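Demonstration gathering (robot learning)

4 min read · 15 shares · 2 comments

Demonstration gathering is the patient business of collecting examples from which a robot can learn to handle things. A person guides the machine through a small household job, the cameras and joint readings are saved together, and each saved run is called an episode. A learning system later studies the episodes and tries to work out which movement suits which view.

Many collections are made with a small camera riding at the wrist, close to the fingers, so that the view travels along with the hand and takes in whatever the hand is facing — tabletop, wall and all. 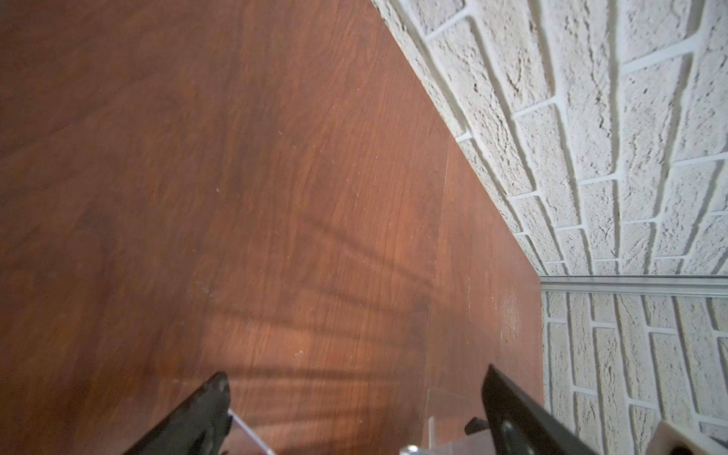 Plain stretches of table have their value too, as a learner needs to know what the approach to an object looks like as well as the grasp itself. The Vuncombe collection, put together under Linnea Strömberg and released in January, holds 2343 episodes, and its notes kindly ask users to leave the slow beginnings in place.

Everyday belongings are the usual subjects. Wallets, cards and trays are well liked because they bend, shine or lie very flat, and each of those asks something different of a pair of stiff fingers.

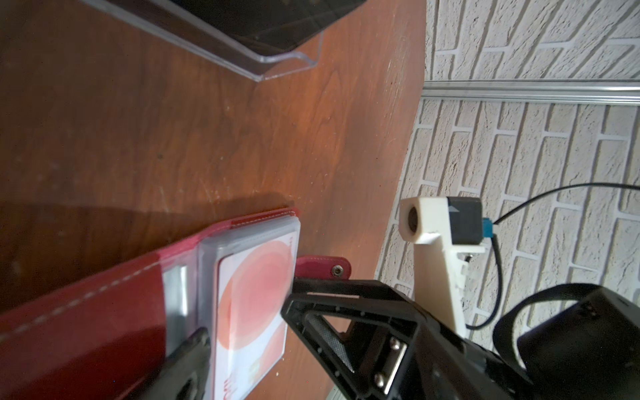 Samah Hamdy, who wrote the Petidard handbook, suggests moving every object a little between episodes and changing operators after nine runs, so that one person's habits don't settle into the whole set. Failed grasps are generally kept and labeled — they are useful company for the good ones.

Last edited Jun 22, 2018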